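2. Before You Order: Planning and Budget

Read this section before signing the Gramell order form. The quoted price covers the base unit and one arm. It does not cover most of what you will spend in the first year.

2.1 Working out the real cost

1. List every restroom you want cleaned. Measure the narrowest gap beside each toilet.
2. Add the consumables: brush heads, bowl cleaner, gripper pads. Budget 834 dollars per unit for the first year. Sirketti quotes less, but leaves out the pads.
3. Add staff time. Someone still has to pick up paper from the floor and empty the trash can. Do not let a sales rep count this as hours saved.
4. Ask for a trial in your own building. A showroom restroom tells you very little.

NOTE: Léonie Lefèvre at Jestevis keeps the trial request form. Allow nearly 5 weeks for a reply.

CAUTION: "Fits any standard restroom" in the brochure is a sales claim. Get it in writing, with measurements.

2.2 What to check during the trial

1. Leave the room as you would normally find it. Do not tidy up first.
2. Put the brush holder where your own staff keep it.
3. Watch the whole job, including the rim and the seat. Cleaner left on the seat is a second job for somebody.
4. Repeat in 2 different restrooms before you score anything.

Bowl cleaning in a tiled bathroom with a glass shower partition:

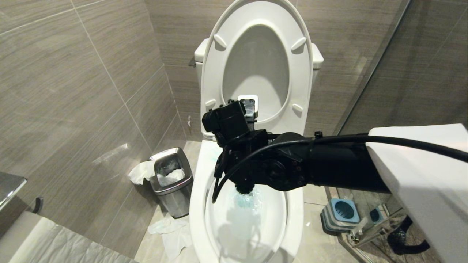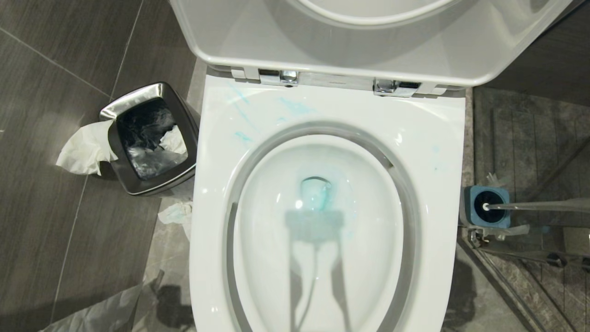

5. Write down each time a person has to step in, and for how long. Matěj Tóth will want these notes before he approves a purchase.
6. Compare the total with your present cleaning contract. If the machine only wins when you ignore step 5, it does not win.

NOTE: The Polák service plan renews automatically in September. Cancel in writing if the trial goes badly.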